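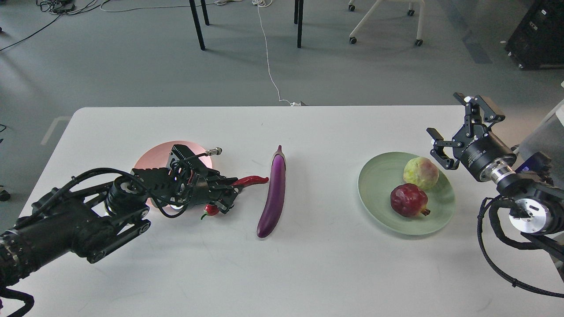
Figure 4.1 Two arms at a shared table, the left fitted with a multi-fingered hand and the right with a parallel gripper.

Chapter 4
Choosing and Fitting the Hand

Chapters 2 and 3 dealt with the frame, the joints and the wiring of the Katene arm. The present chapter is concerned with the part that touches the work. By the end of it, the reader should be able to select a hand for a given task, mount it at the wrist and route its cable safely. The bench exercises require 26 screws of the size listed in Appendix B and a supply limited to 19 volts.
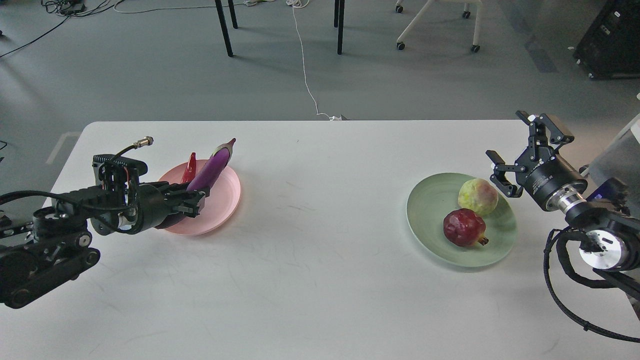

The choice of a hand begins with the objects to be held. A builder working in a shared workshop should write these down before any part is ordered, noting for each its weight, its width and how easily it bruises. Kitchen produce makes a demanding list: a long aubergine may be held low on its body, as at the pink plate, whereas a pomegranate offers only a round surface to the fingers. No object heavier than 700 grams is used in this book.

4.1 Cable routing

The cable must follow the wrist through its full travel without pulling tight. Allow 50 millimetres of slack at each joint. The method given below was set out by Mirta Cisternas for the Filmont workshop and is used in all later chapters.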